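# Kids' play kitchen on a white table: how do you keep the small stuff from spreading everywhere?

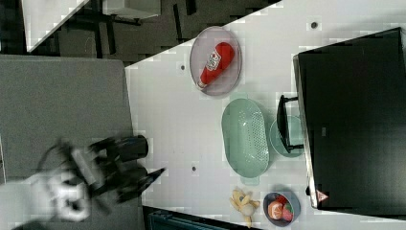 *Page last changed in September · 3 answers · 235 views*

**Asked by Hadiza Tijani**

Hi all! We've set up a pretend-cooking table in the front room at Skalgate (our little neighbourhood playgroup) and the kids are absolutely mad for it. It's a plain white table and we've got a mix of proper kitchen bits and play food on it: a mint-green oval colander, a round bowl in much the same green, a small dark blue bowl, an oval see-through plate, a red ketchup bottle and a bunch of toy bananas. I love the colours against the white, it's such a cheerful thing to walk in on at 8:30.

My trouble is that after one session it all migrates. The ketchup ends up lying on the plate, the bananas are down near the edge, and there's a black stand thing straddling the green bowl. There's also a big black box taking up the right side of the table that I can't shift, so I've really only got the middle to play with.

What I'm after:

- a layout that a four-year-old can put back without me
- something for the bottle so it stands up
- whether to keep the colander out or swap it for another bowl

Budget is small. Ideas please!

---

**Answer from Obinna Omoregie** (accepted)

Oh, please keep the colander! It's the best thing on there. Kids will spend ages poking fingers at the holes, pouring dried pasta in and out, wearing it as a hat. Ours is on its third year and still going.

For the layout, I'd go with outlines. Put each thing down where you want it, trace around it on coloured paper, cut it out and stick it to the table under clear contact. We did this at Privance with 5 shapes and the pack-up went from a daily grumble to a bit of a race. Tips from doing it badly the first time:

1. Trace a touch bigger than the object. Little kids won't hit an exact outline and they get cross.
2. Match the colour of the paper to the thing. Green for the colander and the green bowl, dark blue for the small bowl, yellow for the bananas.
3. Leave a hand's width clear along the front. Anything parked there gets knocked by elbows.
4. Smooth the contact from the middle outwards with a ruler, or you'll have bubbles and they *will* be picked at.

Your two greens are so close that I'd make one shape oval and the other round and let that do the work. The colander has a handle too, so trace that as well, the kids love lining it up.

Bottle: a short wide tumbler. Drop it in cap up, done. Put the tumbler on the plate if you want them to stay together as a set.

I'd also move the stand off the bowl and give it its own spot at the back beside the box. Ours holds a tea towel.

---

**Answer from Gyu-bin Na**

tumbler idea is great, seconding. a clean 700 mL yoghurt tub works too and weighs nothing if it gets thrown lol

---

**Answer from Titilayo Abubakar**

Love this setup! I'd come at it a bit differently and use a tray. One low-sided tray in the middle for food, dishes stay on the table, and the rule is "food sleeps on the tray". Mine came from the bargain bin at Okafor and has lasted over 3 years of daily bashing.

I did try the contact and paper way and found the edges lifted once we started wiping down with warm soapy water, so maybe test a corner first. Obinna's colour matching is lovely though and you could do it with dots of paint on the tray.

More bananas is my other suggestion. There is never enough fruit.

> **Hadiza Tijani:** Thank you, these are brilliant! Cut the green shapes last night, doing the yellow one tonight. Will try the tray for the fruit.
>
> **Obinna Omoregie:** Yay! Round the corners on the contact, it helps with the lifting.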